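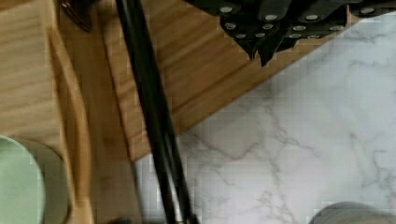
Kitchen lab / Bread notes

February, 4:10 pm

Second trial with the rye starter from Marloes. I fed it at 8 in the morning with 299 g of water, a little too much, my hand was fast. The dough stayed sticky after the two folds. I did not add flour, to keep it comparable with the first trial.

Rise was slow. The window side of the room is cold this month, and the Brumo proofing box is still with Halima. I would like it back before trial 3, please.

Crumb is closed at the bottom, better on top. Taste more sour than last time, Hauwa likes it, I find it strong. The crust was cut too early, my mistake.

For next time: less water, rest of four hours, and write down the room temperature also at noon.

T. Ojo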